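工单 708
标题：右臂放瓶时间歇性碰桶沿，升级 Tamer 之后出现
提交人：钟美芳（Meifang Zhong），机器人课程项目，Lü 组
受理人：Marjatta Laitinen，Astix 教学支持
状态：已关闭（提交人保留意见）
涉及组件：Tamer 任务调度、Navier 控制箱、双臂分拣课题
优先级：提交时填“高”，被改为“中”，后又改回“高”

问题描述

课题是双臂桌面分拣。桌上放瓶子和易拉罐，后侧并排放两个桶，灰的收罐子，黄绿的收瓶子。左臂负责左半边，右臂负责右半边，中间归谁由 Tamer 分配。上一版 Tamer 跑得不算漂亮，但放置这一步没出过毛病。升级到 build 132 之后，右臂夹着瓶子往黄绿桶里放，隔一阵就会偏，瓶底磕在桶沿上，轻的晃一下掉进去，重的把桶推歪，后面的全跟着错。

左臂目前没见过同样的情况。抓取没问题，抬起没问题，偏差只出现在放置的最后一段。控制箱不报警，Tamer 的任务状态照样写“完成”。瓶子躺在桌上，界面上是绿勾。这一点我希望也算作一个缺陷来处理，不要只当成附带现象。

期末演示在十二月，我们需要知道能不能退回旧版本。

附件：控制箱日志、Tamer 任务记录、桌面布置文件。

Astix 支持，首次回复

您好，感谢反馈。放置偏差多数与现场光照和相机标定有关，请按手册重新标定相机，并确认工作区没有强反光。建议在标定之后观察一段时间。如果问题不再出现，请告知我们关闭工单。优先级已按教学用户标准调整为“中”。

提交人回复

标定做了，做了两遍，换了人做。误差和升级以前一样，在手册给的范围里面。

光照我不太信。左臂和右臂用的是同一台固定相机，同一盏灯，同一张白桌子。如果是反光，凭什么只反右臂的光？而且桶在放置过程中是不重新识别的，位置在任务开始时取一次，这个是你们手册里写的。光照要捣乱，也该在取位置的时候捣乱，那样整轮都会偏，不会一会儿准一会儿不准。

“观察一段时间”请给个说法。观察多久，看什么，看到什么算好。间歇性的毛病，观察一下午没出现什么也说明不了，我们上午就有过一整段没事，中午吃完饭回来第一个瓶子就磕了。

Astix 支持，第二次回复

您好，工单已转给 Marjatta Laitinen 跟进。

Marjatta Laitinen：

美芳你好，我看了你附的日志。同意光照解释不了只有一侧出错。先排机械的可能，请检查三件事，做完贴结果，哪怕结果是“没发现”：

一、右臂夹爪指垫有没有松。捏住指尖左右晃，和左臂对比。
二、右臂底座螺丝。不用拆，拿扳手试一下有没有还能拧动的。
三、桶有没有在任务之间被挪动过。桌上如果有定位标记，请对着标记看。

优先级我不改，改了也不会更快，但我会每天看这张单子。

提交人回复

一，指垫没松，两边手感一样。组里有人坚持说右边软一点，我让他闭着眼睛再试，他说不出来哪只是右边。记“没发现”。

二，底座有一颗能拧动，拧了小半圈。拧完以后接着跑，照样磕。所以那颗螺丝确实松，也确实和这事没关系。我特意写清楚，是怕以后有人翻到这张单子，看到“拧螺丝”三个字就当作答案。我们上学期那张关于 Navier 控制箱重启的单子就是这么被误读的，到现在还有低年级同学遇到什么都先去拔那根网线。

三，桌面上贴了红色和蓝色的胶带做位置标记，桶每次都对着摆。磕之前没有挪动，磕之后有时候有。我们每轮开始前看一遍，磕了就停，不让它接着跑。

另外把布置文件里的规则再说一遍，免得绕弯：桶在后面，紧挨着，物体在前面随便放，瓶子可以离桶很近。桶口朝上，没有盖子。放进去的动作是从上方垂直下降，松开，原路抬起。

Marjatta Laitinen：

谢谢，写得很清楚。机械的先放下。我想看一下偏差的方向。请做一组只用右臂的测试，把左臂在 Tamer 里停用，别的都不动。再做一组两臂都用的。两组里瓶子起始位置尽量一致，用胶带对齐就行，不需要尺子。

提交人回复

可以做，但先说一下我的疑虑。停用左臂会同时改掉好几样东西：任务分配变了，避让逻辑不跑了，总线上的负载也小了。就算单臂不出错，也只能说“和两臂有关”，离原因还很远。我不想做完以后收到一句“已确认为双臂配置问题，请参考双臂配置手册”。

Marjatta Laitinen：

不会那样回你。只是想先把范围切一半。

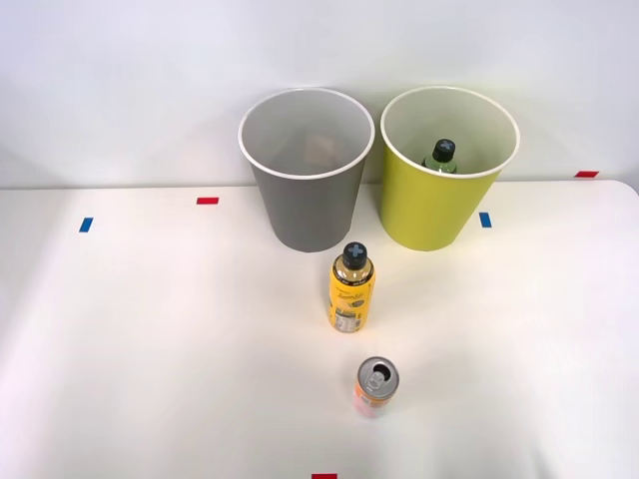 提交人，测试记录

单臂组：右臂单独跑了一上午，没磕。瓶子放在桶正前方、桌子中间、靠右的角上，都试了。放得很无聊，很准。

双臂组：恢复左臂，下午一点半开始。前面一阵正常，然后瓶子在桶前居中位置时出现第一次磕沿。同一个起始位置重摆再跑，没磕。再跑，磕了。方向都是往左偏，也就是往灰桶那边偏，落点大致在两个桶挨着的地方。

往左偏这一条我觉得值得看。如果是噪声，应该左右都有。组里现在有两种意见。一种认为右臂被左臂“推”了，就是避让逻辑在下降途中插了一个修正。另一种认为 Tamer 给错了目标，给的位置夹在两个桶中间。我倾向后一种，但我倾向哪种不算证据。

补充一个细节，不知道有没有用。每次磕沿之前，左臂刚刚往灰桶里放完一个罐子。反过来不成立，左臂放完罐子，右臂多数时候还是准的。

Marjatta Laitinen：

这个细节很有用。请在 Tamer 的调试选项里打开“记录目标位姿”，默认是关的。打开之后任务记录会变大，别担心。跑到磕一次就停，把那一轮的记录发我，再发一轮正常的做对照。

提交人回复

打开以后界面明显变慢，手册里没提。慢了以后问题会不会变，我不知道，先声明。

两轮记录都附上了。自己先看了一遍，说一下我看到的。

正常那轮：右臂任务建立时读黄绿桶的位姿，抬起后又读一次，两次一致，下降，松开。

磕沿那轮：建立任务时读的是黄绿桶，没问题。抬起之后第二次读，拿到的数值介于两个桶之间，既不是灰桶也不是黄绿桶。然后右臂就老老实实往那个位置去了。所以右臂没有偏，它准确地去了一个错误的地方。之前那位坚持右边夹爪软的同学看完记录以后没再说什么。

那么问题有两个。第一，手册写桶的位置只在任务开始时取一次，为什么记录里有第二次？第二，中间值是从哪里来的？两个桶摆在那里，谁也没把它们平均一下。

Marjatta Laitinen：

第一个问题可以马上回答：手册没更新。build 132 开始，放置前会再取一次，目的是应对桶被碰动的情况。这个改动应该写进发布说明，没写，是我们的疏忽。

第二个问题我要去问开发。我的猜测是位姿缓存。两只手臂共用一份桶位姿的缓存，左臂放完会刷新灰桶那一条，如果右臂恰好在刷新期间来读，滤波器可能拿两条不相干的数据做了平滑。只是猜测，请先别当结论。

提交人回复

不会当结论的。

顺便吐个槽：为了防备桶被碰动而加的功能，现在是唯一在碰桶的东西。

在等开发回复的时候我们自己试了两件事，都写在这里，包括没用的那件。

试的第一件，把两个桶拉开，中间空出一段。理由是如果真是平均出来的位置，拉开以后瓶子应该落在两桶之间的桌面上，连桶沿都碰不到。跑到傍晚，出现了，瓶子直直放在两个桶中间的空处，站得很稳，Tamer 给了绿勾。这个结果支持平均的说法。当然也支持别的说法，比如目标在两个桶之间随便取了一点，只是我想不出谁会写这种代码。

试的第二件，把罐子全部撤掉，只留瓶子，让左臂也放瓶子。两只手臂都往黄绿桶放，一次都没出问题。但样本我觉得不够，而且两臂抢同一个桶时 Tamer 会让它们排队，时序整个不一样了。列为“不能说明什么”。

Marjatta Laitinen：

开发那边的答复，我原样概括一下：缓存条目按桶的编号区分，但平滑滤波器的历史是按相机区分的。只有一台相机时，所有桶共用一份历史。如果在短时间内先读灰桶再读黄绿桶，滤波器会把两个不同的桶当作同一个桶移动了，于是给出一个中间值。窗口长度的默认值是 400 毫秒。两次读取间隔大于窗口就没事。

这也解释了为什么你们看到它时有时无，以及为什么单臂没问题：单臂一次放置要好几秒，永远碰不上那个窗口。

临时办法：在 Tamer 的配置文件里把窗口设为零，等于关掉平滑。下一个补丁会把历史按桶分开。

提交人回复

解释我接受大半。还有一处不通，请别嫌烦。

照这个说法，左臂也应该出错。右臂先读黄绿桶，左臂马上读灰桶，左臂就会拿到中间值，往右偏。可左臂从来没有。滤波器又不认得左右。

另外我们去翻了旧记录，相邻两次读取的间隔在窗口之内的轮次里，有几轮右臂照样是准的。如果机制就是这么简单，那几轮也应该磕。

Marjatta Laitinen：

不嫌烦。左臂的部分我想过，可能是因为 Navier 控制箱按固定顺序轮询，左臂在前，右臂在后，所以左臂读的时候离上一次读总是更远。我没有办法在自己的台子上证实，我手上这台只接了一只手臂。

那几轮准的，麻烦把记录发来。

提交人回复

发了。

轮询顺序这个可以测，不用你那边的台子。把两只手臂在控制箱上的接口对调，软件里相应改编号，如果是顺序问题，出错的应该换成左臂。我们明早做。

还有，“窗口设为零”今晚先不改。一改可能就不磕了，不磕就测不了对调。演示还没到，我宁愿再让它磕几个瓶子。

提交人，对调测试

早上九点开始。接口对调，编号改好，单独点动确认左是左、右是右。（第一次改漏了一处，左臂举起来的时候大家都往后退了一步，按了急停，没碰到什么。编号请两个人一起核对。）

对调以后：左臂往灰桶放罐子时出现偏差，向右，罐底擦到桶沿。右臂没有再出现。再对调回来，问题回到右臂。来回换了两趟，结果一致。

所以轮询顺序这个解释我收下，比我预想的站得住。

Marjatta Laitinen：

这个测试做得很好，我转给开发了，他们准备把它加进回归测试，会注明来自你们组，如果你同意。

关于那几轮准的：我看了，在这些轮次里右臂第二次读取时相机正好没出新的一帧，滤波器直接返回了旧值，没有做平滑。旧值恰好是对的。所以准是碰巧。

提交人回复

同意注明，写 Lü 组就行，不用写个人。

“碰巧”我去核对了，帧编号确实没变。可以。

现在把窗口设为零，开始长跑。规则：两臂都开，瓶子罐子混放，每轮重新随机摆，磕一次就算失败，停下来存记录。轮换看守，谁看守谁签名，不许边看边写作业（这条是针对具体某人的）。

提交人，长跑记录

第一段，上午。无磕沿。中途左臂有一次没夹住罐子，罐子倒了，属于抓取问题，和这张单子无关，另开。

第二段，下午。无磕沿。关掉平滑以后，下降过程能看出轻微抖动，目标位姿每次读都差一点点，手臂在跟。放得进去，但不好看，靠近桶沿的时候心里不踏实。

第三段，傍晚到晚上九点。无磕沿。实验室空调在晚上会自动停，以前有人说过停了以后相机会漂，这回没看到漂。

累计超过 16 个小时没有复现。我不愿意写“已解决”，写“在关闭平滑的条件下未复现”。

Marjatta Laitinen：

抖动可以这样缓解：窗口保持零，把下降速度降一档，放置容差不要改。容差改大了虽然抖动小，但你们的绿勾会更不可信。

补丁已经在内部测试，历史按桶分开。想请你们试用，愿意的话我把安装包发过去。

提交人回复

降速一档，抖动小了，每一放慢一点，能接受。

试用可以，但演示用的那台不装，我们在备用控制箱上装。上一次“建议所有用户升级”的结果就是这张单子。

说到绿勾。单子开头我就提过，瓶子掉在桌上也显示完成，到现在没有人正面答复。就算位姿全对，夹爪打滑、瓶子弹出来，都一样会显示完成。评分是看 Tamer 的完成记录的，所以上一轮测评里我们组的分数偏高，这话由我来说有点奇怪，但我不想演示那天当着老师的面，桌上躺着瓶子，屏幕上写全部完成。

Marjatta Laitinen：

你说得对，我漏了。现在的“完成”含义是“动作序列执行完毕，夹爪已松开”，并不检查物体在哪里。开发的意见是这属于设计如此，我不太同意这个意见，已另开一条需求。眼下没有现成的开关可以打开。

可以做的：放置之后让手臂退到一旁，再调用一次识别，看桌面上那个物体还在不在。桌面上没有，就认为进桶了。Tamer 里有“后置检查”的接口，示例在安装目录下。

提交人回复

“桌面上没有就认为进桶了”，滚到地上也是桌面上没有。

不过比现在强。我们加了，顺带看一眼桶口里面，从相机的角度能看见桶里的瓶盖，但是罐子落到灰桶深处就不一定看得清，所以灰桶这边只做桌面检查。写进报告的局限性那一节。

示例代码里有个问题：手臂还没退开就拍照，夹爪挡着，当然什么也看不见，于是总是通过。我们在中间加了等待手臂归位。请改一下示例，照抄的人会以为自己的系统完美无缺。

Marjatta Laitinen：

已改，谢谢。补丁包发到你邮箱了。

提交人，补丁试用

备用控制箱，补丁装好，平滑恢复默认，速度恢复原档。先做老问题：瓶子放桶正前方，左臂先放罐子，右臂接着放瓶子，尽量卡在窗口里。为了卡得准，写了个小脚本让两次读取紧挨着发生，比自然运行苛刻得多。

打补丁之前用这个脚本，几乎一跑就磕，这一点先确认过，否则测不出磕沿也不知道是补丁好还是脚本没用。打补丁之后，同一脚本，不磕。目标位姿的记录也看了，第二次读取和第一次一致，没有中间值。

把桶拉开再跑，也没有瓶子站在中间空处。

接口对调再跑，没有变化。

还没测的：两台相机的情况，我们没有第二台。三个桶的情况，课题不需要，没测。有人拿这张单子当三个桶也没事的依据的话，请不要。

Marjatta Laitinen：

我这边可以关单了吗？补丁会随下一个正式版本发布，发布说明里会写明第二次取位姿的行为，手册对应段落也改了。

提交人回复

可以关，按以下内容关：

原因：build 132 新增的放置前二次读取，与按相机共用的平滑历史叠加，在两臂先后读取不同桶且间隔小于窗口时产生错误目标。控制箱的轮询顺序决定哪只手臂受影响。
处理：演示机保持旧办法，窗口设零，下降降一档，加后置检查。备用机用补丁。
未处理：“完成”不检查物体位置，见另开的需求。发布说明漏写一事，支持方已承认。
与本问题无关：底座松动的那颗螺丝，夹爪指垫，光照，空调。

保留意见：首次回复里“多数与光照和相机标定有关”，我想知道这个“多数”从哪里来的，有没有统计。如果没有，建议从模板里删掉。我们为那句话标定了两遍。

Marjatta Laitinen：

没有统计。我去提删除。关闭工单。

关闭后追加，钟美芳

演示做完了，磕沿没有出现。后置检查报了一次未完成，是一个瓶子放进去的时候压在另一个瓶子上，歪着靠在桶沿，识别成还在桌上。右臂又去夹了一次，夹起来，重新放，进去了。老师问这是不是事先安排的，不是。

模板那句话我今天又看到了，在隔壁组新开的单子里，一个字没改。已让他们先别标定，把这张单子的编号贴过去。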